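Darkix suturing module + Kitadska practice tissue — worth the money for a small training lab?

Simulation & Skills Lab Equipment > Robotic Surgery Trainers
16 replies

pursestring_pat
Hi all, long-time reader and not much of a poster. I run the skills lab for a mid-sized teaching hospital and we have been offered the Darkix suturing module as an add-on for the bench robot we already have. The quote covers the software, a pair of needle drivers, a grasper, two days of on-site setup and a starter box of Kitadska tissue pads. The add-on is $3,069 a year on top of our service plan, and I have to put in my request by May.

What I would love to hear is how it holds up once the sales rep has gone home. Our residents are lovely people but they are hard on equipment, and I've been burned before (some of you may remember my long sad thread about the laparoscopic box trainers with the hinges). Does the assisted stitching mode teach them anything, or do they sit back and let the arms do the sewing?

mattress_stitch
Welcome out of the shadows, Pat! We've had the module since last fall and I'm fond of it on the whole. The assisted mode has levels, and the trick is to keep people on the lowest one for longer than they'd like. At the lowest level it only steadies the wrist and shows you where it would have put the needle. At the top level it drives the bite for you and you mostly manage the thread. Ours start on the low one and have to earn the others, which caused some grumbling at first, but they come around.

The on-site setup was very good. The fellow who came stayed past dinner to get our second arm calibrated and left us a handwritten cheat sheet that is still taped to the cart.

old_needleholder
I'll be the grump, then. I've taught knot tying for a lot of years and I don't think you need a subscription to do it. For that money you could buy a mountain of suture and plain foam pads and put a patient person at the bench. Residents who learn on assisted mode come to me with beautiful spacing and no idea how hard they're pulling. The thing has no force feedback worth the name on our model, so they watch the tissue and guess.

mattress_stitch
I don't disagree about the pulling, but isn't that true of the robot in the operating room too, at least the ones most of us have? Learning to read tension by eye is part of the job. I'd sooner they learn to watch the tissue on a practice pad.

old_needleholder
Fair. I'd still want them to have felt it in their fingers first. Six weeks at the bench, then the robot. I'll die on that hill, comfortably, with a cup of coffee.

labcart_lou
Jumping in about the Kitadska pads, as we buy them by the case. They're good for straight incisions and they don't tear as easily as the old Prungate ones, which crumbled along the edge if you took too small a bite. The downside is they dry out once the pouch is open, and a dried pad grips the needle so hard that the arm throws a resistance warning and stops. Keep a spray bottle handy and don't open more than you need for the session.

Also check the shelf life on the starter box. Ours arrived with not much time left on it. They replaced it without a fuss when I called, but I did have to call.

pursestring_pat
Oh, that's so helpful about the pads, thank you Lou. I had the older Prungate ones on my list as the cheap option and I'll cross them off. How long are the instruments lasting? The quote says they're rated for 500 uses but doesn't say what counts as a use.

labcart_lou
A use is counted every time the instrument is seated on the arm, so if a resident pops it off and back on because the light looked funny, you've lost one. We put a note on the cart and it helped a little bit.

yao_bench_user
Coming at this from the other direction: we had a trial of the Darkix module and went with the Yao system in the end, so take my opinion with that in mind. Yao's software is clunkier, and I'll admit the menus look like they were laid out by somebody in a hurry, but the instruments aren't metered and for a busy lab that adds up. Where I thought Darkix was clearly ahead was thread handling. With Yao we were forever getting the tail wrapped around the wrist joint and having to stop and pick it out.

mattress_stitch
Thread handling is what sold us too. The way we teach it is to have one instrument place the bite while the other holds the strand up and away from the wound, and to trim the tails of each knot before moving along to the next one.

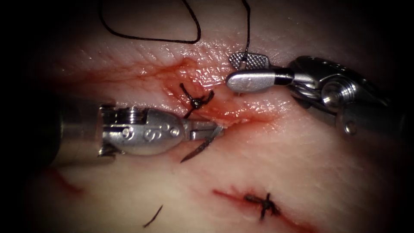 We also have them say out loud where the needle tip is before they let go of anything, which feels silly for the first half hour and then becomes second nature. I got that from a nurse educator years ago and I've never found anything better. The module records each session, so afterward you can sit down together and go back through the messy parts, and I'd say that half hour of watching is worth more than the assisted mode itself. Pat, do ask whether recording is included in your quote — it was a separate line on ours and I almost missed it.

old_needleholder
Now the recording I'll give you. I'd pay for that part and leave the rest in the box.

yao_bench_user
Can you buy it by itself? We asked during our trial and got a very polite non-answer.

mattress_stitch
Not when we signed, no. It needed the full module. Could have changed by now, so it's worth asking again.

pursestring_pat
You are all wonderful. I just looked, and recording is NOT on my quote, so that's going back to the rep tomorrow along with a question about the pad dates. I'm leaning toward one year with Darkix, bench work first to keep old_needleholder happy, and then seeing where we are. If anybody has managed to get the instrument count raised in a contract, I'd dearly like to know how you worded it.

labcart_lou
We got a spare needle driver thrown in by asking at renewal. Didn't get the count moved. I'll dig out the email and send you the wording tonight.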